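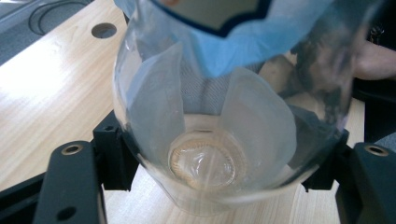
Glass jar display opens at Flitden library

A display of household odds and ends kept in glass opened at the Flitden library on Mon 25 January and will stay up until the first week of April.

The display is the work of Halima Makokha, a retired school secretary who lives on Wurau Street. She has been filling glass vessels with small leftover materials since she moved to Flitden, and the library is showing 252 of them on the long shelves by the periodicals and on three tables near the front desk.

Each vessel holds whatever Makokha had on hand the week she filled it. One of the round ones has crumpled clear plastic inside a tan ribbed ring at the bottom, with a piece of gray mesh and two curved, frosted white sheets above it and a soft light blue sheet with a navy border draped across the top. Others hold bottle caps, string, seed packets and buttons.

"I don't plan them much," Makokha said. "I start with something for the bottom and go up from there. If it looks crowded I take a piece out."

None of the vessels has a lid or a title. They are numbered on cards set in front of them, and a printed list at the desk gives the month each one was filled. Visitors may walk between the tables but are asked not to pick anything up. Children under 10 need an adult with them in that part of the building.

Branch manager Beatrice Obura said the library had planned to use the shelves for a map display this winter, but the maps are still being repaired. She asked Makokha in the fall if she would lend part of her collection. It took five days to bring everything over from the house and set it out.

"We had to move the large-print books to the back wall to make room," Obura said. "They'll go back where they were in the spring."

The display can be seen during regular library hours. Makokha will be there on Saturday mornings to answer questions, and she will lead two workshops in the meeting room in February. Places are limited to 12 at each one. There is no charge, but people taking part should bring a clean, wide-mouthed jar or bowl and a bag of small scraps from home. Paper, fabric, netting and packaging are all fine. Food and anything with a sharp edge should be left out.

Sign-up sheets are at the front desk. The library parking lot on Sang Avenue is open, but the side entrance remains closed for repairs.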